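Open day at Momora, what we learned about buying arms
25 May 2020

Notes typed up on the train back, so excuse the order. Went to look at two-arm setups before the August budget round. Short version: not ready to sign anything, but the list of what we need to cost is twice as long as it was.

Parking round the back, coffee fine, slides skipped. Asked to go straight to the floor and they let us. Laundry tidying was the job they had running - pick clothes up off the furniture, get them in a basket. Sounds easy. Cloth is the hard part and everybody in the building says so.

First thing I wrote down was floor space. We had budgeted for arms and a table. No table at all in this part, work happens at sitting height and lower, seats and floor. So reach matters a lot more than payload. Our spec sheet asks for payload first, needs to be turned around before it goes out to anyone. 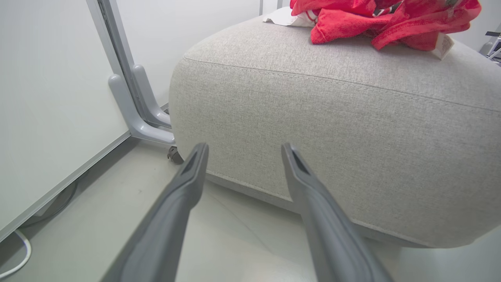 Second thing, fingers. Long ones cost a bit more and they are a wear item, so they go under consumables and not under capital. Kudia quotes a set of 24 and I think that is the right size of order for our first year. Iordache only sells them with a full gripper, which kills it for us unless they split the line. Will email.

Also camera at the wrist on top of camera up high. Two arms means two wrist cameras, plus cables, plus spares of the cables. Our draft had one camera. One! Somebody (me) left the rest out.

Asked about soft goods. They advised a proper budget for clothes, towels, baskets. We had 100 dollars down for "misc objects", should be more like a real line with a name. Things get washed, lost, stretched. Buy in stripes and solids both, they said, plain cloth alone teaches you very little about folds.

Then the two-handed part. Good to stand near. One hand holding, other hand coming in on the same piece of red cloth, basket underneath. I had been half ready to argue for a single arm to save money and have dropped that idea.
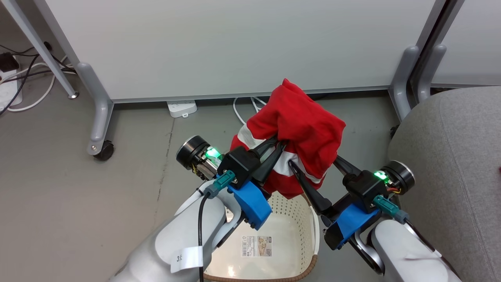

Equipment Planning Group - Visit Reports

Cabling next. Label every cable. Theirs have white tags on them and I am copying that, costs nothing. Connectors we should order spare from day one, lead time at Ornulent is 8 weeks and a dead connector means a dead arm for all of it. Put 761 dollars in the draft for cables and connectors together, no idea yet if thats generous.

Power strips too. Everybody forgets power strips. We have two sockets in our room and one of them is behind the cabinet.

Brackets - they print their own wrist mounts. Do we buy a printer or send out? Sending out is cheaper till you break the third one. Leaning printer, but it has to come off the facilities budget or it eats the whole contingency. Ask for both quotes.

Staff time. The bit I least wanted to hear. Plan on a person next to the arms all day for the first months, resetting, moving the basket, putting the clothes back out. We had half a day a week down for that. Not even close. 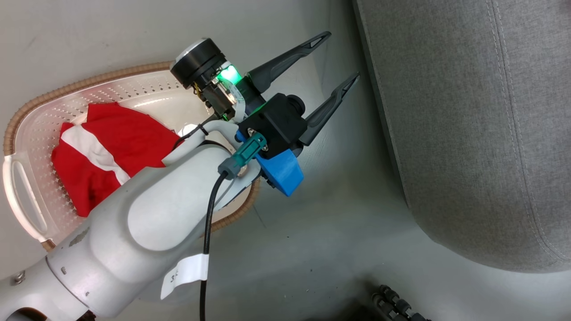 Service contract: Kudia does yearly, Iordache does by the hour. By the hour looks cheap until you read the travel part. Yearly gets my vote, with a get-out clause after the first one. Check whether it covers grippers or only arms, the brochure says "system" and I could not get a straight answer on what a system is.

Used arms came up over lunch. Scuffs on the covers dont matter, hours on the joints do. If we go used we want the log for each joint before any money moves. No log, no deal.

Still open:
- insurance, does our policy cover it or not
- who signs off the risk assesment
- delivery, is our elevator wide enough (measure it this time)
- training days, two free with Momora, after that we pay

Second visit before August if they will have us. Bring the tape measure, and the person who holds the facilities budget.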